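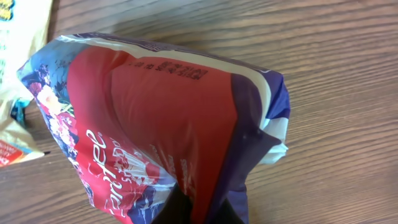

**Who are you, then?**

I'm Blandine Pruvost and I look after cats in Plumstead while their people are away. Just cats, in their own homes, and I love it!

**How long is a visit?**

30 minutes as standard, or 90 if you've got a lonely one who likes company (I bring a book and get sat on). I can come twice a day in December too, but do ask early, it fills up fast. 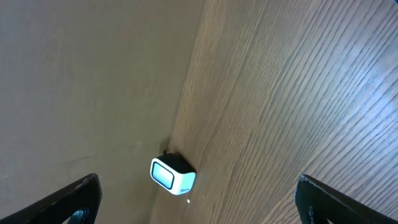 *Beige meets wood grain.*

**Do I need to meet you first?**

Yes please! I pop round for a cup of tea, learn where the fuse box is and get ignored by your cat. It's free, and Tuesday evenings are easiest for me.

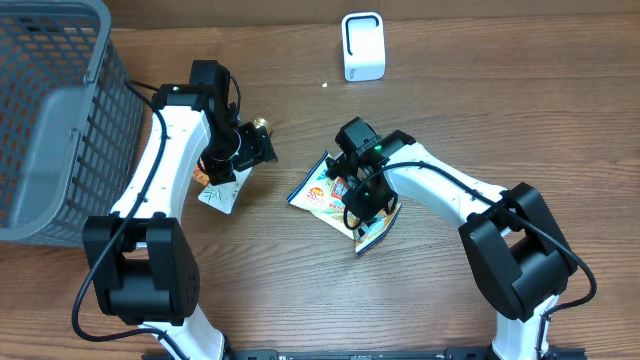 Keys are the thing people worry about most, so I'll tell you exactly what I do. They're tagged with a number, never your address, and they go back to you in person when you're home. If you'd like to leave things out for me, a plastic basket with holes in the sides, like the grey one on the table there, is ideal – brush, toys, vet's card, all in one spot and I can see what's in it.

**My cat takes tablets. Is that a problem?**

Not usually. I've done tablets and ear drops for years. Injections I leave to the vet, sorry.

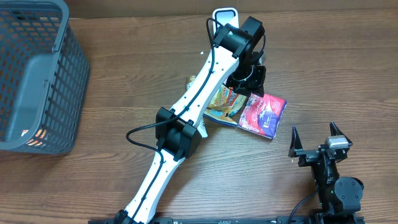 *Red bag, brown table.*

**What if I have to cancel?**

Give me 3 days and you pay nothing. After that I keep the first visit's fee.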